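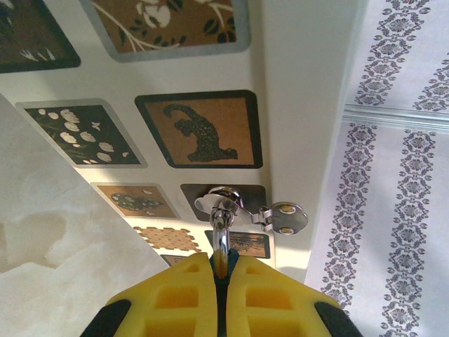 Wrist camera, fingers at the chrome fixture on the tiled face.

October 2018. Timow finger kit, loan set, continued.

Picking up from the July notes, where we ran out of time before the contact tests. The loan from Plekard has been extended by three weeks, so this is the last chance to decide whether to buy before the kit goes back. What we have is two sets of fingers, one per arm, plus the adapter plates, a bag of screws and a printed setup sheet. The sheet has been revised since July. The section on camera offsets is new and should be read before mounting anything.

Mounting went faster this time. The adapters had stayed on both arms, so it was only a matter of fitting the fingers and running the closing calibration. The right arm calibrated on the first pass. The left stopped with a position error and had to be backed off and run again. I found one adapter screw proud of the plate, seated it, and the error did not come back. Check that screw first if anyone sees the same message.

Main test was approach and light contact on the chrome fixture. We have used it as a target since the Cardale job and have old numbers for the Michalski fingers on the same piece. It is a hard one for the vision side. The pipe and the domed base are mirror bright, and the tiles behind them give the detector plenty to be wrong about. The black cat tile pulled in false matches again. I masked that region and carried on, same as we did for Cardale.

Total for the session was 121 approaches. Of these, seven ended in an abort, all on the way in. I went through the logs afterward:

- aborts were bunched in the part of the session before I redid the exposure setting on the wrist camera
- three were plain detector losses on the chrome, and the rest were the force limit tripping early
- no abort left the gripper in a state that needed a manual reset

The force limit as shipped is too low for our use. I raised it by one step in the config and the early trips stopped. Timow's sheet says the default suits "delicate goods", with no number given for where delicate ends. I have asked Plekard for the actual force range and have no answer so far.

On wear: I can't find any marking on the black corner tips after the session. The sheet lists the tips as a replaceable part, but the Plekard quote has no line for them. Need to ask whether they are sold separately or only with a full finger set. The Michalski tips wore out long before the fingers did, and we ended up buying whole fingers for the sake of the tips.

Camera view is the other thing worth writing down. The fingers take up the bottom center of the wrist image and the gap between them is dark, so the last part of an approach is done mostly on the fixture above the fingertips. That is workable with a tall target like the pipe. With something flat and low I expect we would lose it sooner than we did with the Michalski set, which was slimmer. Not tested yet.
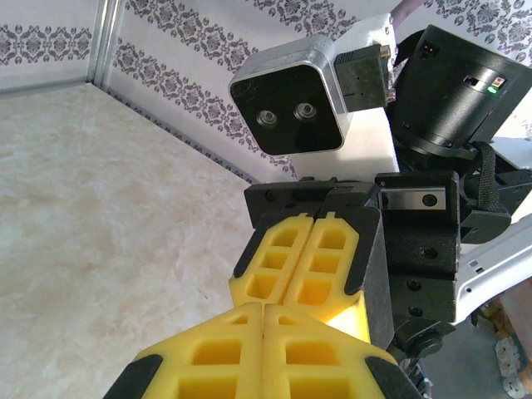

Handover between arms was the second item on the list and the one Cardale will care about. The routine brings the two hands face to face at close range, then steps one toward the other until contact is registered. Alignment is set by eye from the wrist image before the step starts. The molded cells help here – the facing fingers have three rows to each half, and I used the rows and the center seam as a ready-made ruler. I'd like to try the same thing in software, fitting the grid of the opposite hand, which would save us sticking markers on the black body.

Cable and strap clearance needs a look before we speed this up. A fabric strap hangs in a loop beside the wrist bracket on the far arm. I kept the wrist rotation small on that side all session. Shorten it or tie it back, then rerun the handover at normal speed. Everything so far was done at the slow setting.

The Timow handover script is fine as a starting point but it assumes both arms have the same tool offset. Ours don't. I put the offsets in a separate file and left the vendor script alone, so an update from Plekard won't overwrite our numbers.

Where I stand on buying: yes for the fingers, undecided on the service plan. The plan covers replacement and a calibration visit. We can do the calibration ourselves, and the replacement part is only worth paying for if tips are included. The quote doesn't say either way.

To do:

- chase Plekard on force range and on price of tips alone
- strap on the far arm, then handover at normal speed
- low flat target, compare against the Michalski log
- copy the exposure setting and the raised force limit into the shared config
- scan the revised setup sheet into the Cardale folder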